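Bathroom and wet-area checklist, with comments
Rindden furnished lets – used at changeover and at the mid-tenancy visit
Written up by Szu-yu Chiang. Remarks marked YT are from Yi-chun Tang, who does the Bretlow flats.
Last changed: May 24, 2024

I was asked to turn our old one-page bathroom form into something a new inspector could use without ringing me. The old form had tick boxes for "clean", "safe" and "in good order", and every bathroom I have ever been in got three ticks, including one where the basin came away from the wall in April. So the boxes are gone. Each line now asks for something you have to touch, turn or read. Write what you found. If you didn't check it, write "not checked". I would far sooner read that than a tick.

1. Floor

1.1 Walk on the floor in the shoes you came in, then press with your heel beside the bath, in front of the toilet and at the door. Note any give.
Comment: Vinyl hides a soft board very well. The suppliers of the Colness vinyl told us it was slip resistant. Perhaps it is, on the day it is laid. Check it with a wet cloth, after it has had a few years of bath oil.

1.2 Look at the threshold strip. Are the screws flush? Does the strip lift at either end?
Comment: I have caught a sock on more of these than I care to admit. YT: Glued strips fail sooner than screwed ones in my flats. I'd write down which it is.

1.3 Bath mat, if we supplied it: turn it over and look at the backing.
Comment: A mat with perished backing goes in the bin the same day. Do not "monitor" it.

2. Bath and shower

2.1 Run the hot tap for as long as a tenant would and take the temperature with the probe. Our limit at the bath tap is 48 degrees. Anything over 43 at the shower head gets a note.
Comment: The dial on the mixing valve is not evidence. I have seen one set to the lowest mark that would have hurt a child. Use the probe, and write the reading, not "OK".

2.2 Push the shower screen at the top corner and at the bottom. Look at the hinges from the inside.
Comment: Small chips on the edge of glass matter more than scratches on the face. Report chips at once and tell the tenant to leave the screen alone until we have been back.

2.3 Grab rails: take hold with one hand and lean. Suction rails are not accepted, whatever it says on the packet.
Comment: YT: I had a tenant in tears over this one, she had bought it for her mother. We fitted a proper one at our cost. I'd do the same again.
SC: Agreed, though please ask me before promising it.

2.4 Caddies, soap dishes and other loose fittings. Take each one down, look at the side that faces the wall, and run a thumb (gloved) along every edge.
Comment: Most of what falls in a shower is something that was stuck up with a pad. The maker's load figure is for a clean flat tile, and we do not have many of those. Anything above shoulder height that holds glass bottles comes down to the lower shelf. Look for rust where the water sits and for burrs along cut metal.
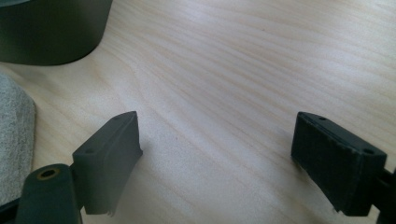
2.5 Sealant. Press along the whole length with a fingertip. Black spots on the surface are cleaning. A gap you can get a fingernail into is a repair.
Comment: New sealant over old sealant is not a repair either. If the bead looks fat, someone has done this, and it may well have been our own contractor.

3. Electrics and ventilation

3.1 Extractor fan: hold a single sheet of toilet paper to the grille. It should stay there by itself.
Comment: Noise proves nothing. The Asante fans in the newer flats are quiet even when working, and the old ones roar away while moving no air at all. Check the run-on as well. It is meant to carry on for 15 minutes after the light goes off, and tenants do turn it off at the isolator because it keeps them awake. Ask them, nicely.

3.2 Pull cord: is it long enough, clean, and tied back from the shower? Does the ceiling switch move when you pull?
Comment: If the switch moves, stop pulling. Report it as urgent.

3.3 Light fitting: cover in place, no water or dead flies inside, no brown marks.
Comment: Do not unscrew anything. We are inspectors, and the electrician charges more when we have "had a look".

3.4 Any extension lead coming in under the door?
Comment: You will be told it is only for today.

4. Storage and cleaning products

4.1 Are bleach and descaler kept apart, with their labels still on?
Comment: The cupboard under the basin is where people keep them and also where toddlers go. We can't order tenants to move their own things, but we can offer a cupboard catch. They are in the van.

4.2 Loose accessories in our inventory: corner shelf, soap dish, toothbrush holder, bin. Put them out together on a table in decent light before you write the condition down.
Comment: I was doubtful about this, as it adds time. YT talked me into it. Marks and soap scum do not show in a dim bathroom, and then we end up arguing over a deposit about a shelf that costs less than the postage. If it has slots in the base, hold it up to the light and see whether they are clear.

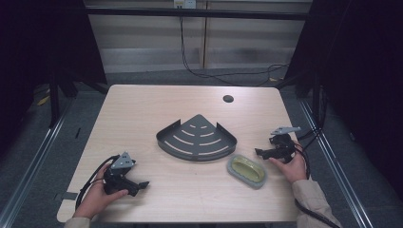
Reading time for the full checklist: 6 minutes

5. Toilet and basin

5.1 Sit on the closed toilet seat and shift your weight from side to side. Note any rocking and say whether it is the seat or the pan.
Comment: "Toilet loose" tells the plumber nothing. He will bring the wrong parts.

5.2 Basin: press down gently on the front edge with both palms. Look for cracks around the waste.
Comment: See above about April. That basin had been marked "secure" at two visits running, and I doubt a hand was laid on it at either.

5.3 Feel under the trap and along both supply pipes with a dry tissue.
Comment: A tissue finds a slow drip that fingers miss. YT: Check the tissue when you start, too. Mine was already damp once from my own sleeve and I called out a plumber for it.

6. Getting out

6.1 Lock the door from the inside and open it from the outside with a coin.
Comment: Make sure somebody else is in the flat first. If the lock can't be opened from outside, it is to be changed before a new tenant moves in, with no exceptions for period fittings.

6.2 Does the door clear the mat, the bin and the laundry when fully open?

7. What to do with the form

Send it the same day, with readings and remarks. Items marked urgent also need a phone call. I don't believe an email has ever been read by the person on call. Flat 101 has its own sheet on account of the wet-room floor, so ask YT for that before you go.

Open point: the insurers would like us to go back to a score out of ten. I have asked them what a seven looks like for a loose grab rail, and have had no reply so far.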